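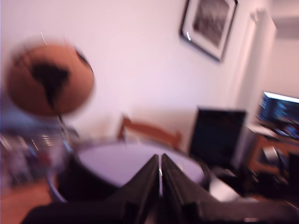 How to cook plain rice in a rice cooker with Chinese buttons

By Nazmiye Coşkun
Last changed: 23/12/2020

When I moved to the shared apartment on Clivent street, the rice cooker was already in the kitchen and I could not read one word on it. For the first two weeks I cooked my rice in a saucepan and burned it more than once. Later a neighbor wrote me the meanings of the buttons on a piece of paper, and I have used the cooker almost every day after that. I write this page for people who have the same kind of cooker and no manual in their language.

What you need

Rice (I use the white medium grain from Trikisach, the shop near the bus station)
Cold water
A cup for measuring, always the same one
A bowl or a sieve for washing
A plastic or wooden spoon, no metal

Before you start

Choose a table or counter that is flat and does not move when you touch it. There must be free space over the lid, so please do not put the cooker under a shelf. Steam is bad for wood and for books. If you cook on the table where you also work or eat, move papers and cloths a little away first.

Take the inner pot out of the cooker and put it next to it on the table. I always fill the pot outside. One time I poured the water while the pot was inside, some went over the rim, and I had to leave the cooker open for a whole day to dry.
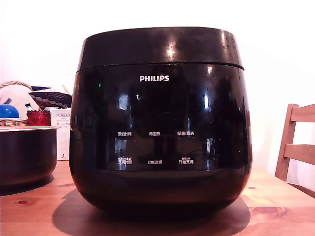

Washing and measuring

1. Measure the rice. One cup of dry rice is enough for two people with a normal hunger.
2. Wash the rice in the bowl with cold water. Move it with your fingers, pour the cloudy water away and repeat until the water is almost clear.
3. Let it drain well, then put it in the inner pot.
4. Add the water. For my rice I take a little more water than rice, measured with the same cup. For older rice, or if you like it soft, add some spoons more.
5. Dry the outside of the pot with a towel, also the bottom. Then set it into the cooker and turn it slightly left and right so it sits well.
6. Close the lid and put in the plug.

What the buttons say

There are six labels on the front, in two rows. I give them from left to right.

Top row:
预约时间 – preset time, for a delayed start
再加热 – reheat
保温/取消 – keep warm / cancel

Bottom row:
烹调时间 – cooking time
功能选择 – choose the function
开始烹调 – start cooking

If your cooker is another model, the words can be in a different order, so compare the characters and not only the place.

Cooking

7. Press 功能选择 until the rice program is chosen. On other models the programs may have different names, and a translation app on the phone can help you.
8. Press 开始烹调 to start.
9. Do not open the lid during the cooking. I know it is difficult the first time.
10. When it is finished, wait ten minutes more with the lid closed. Then open it away from your face and loosen the rice with the spoon, from the bottom to the top.

If you made a mistake with the program, press 保温/取消 and begin again from step 7.

After the meal

Pull out the plug and let everything become cool. Fill the inner pot with warm water and leave it until the rice on the walls is soft, then wash it with a soft sponge. The outside you only wipe. On a glossy black surface every finger is visible, and a slightly damp cloth followed by a dry one works best for me.

Rice that is left over goes to the refrigerator the same evening, in a closed box. The next day I use it for fried rice with egg and spring onion.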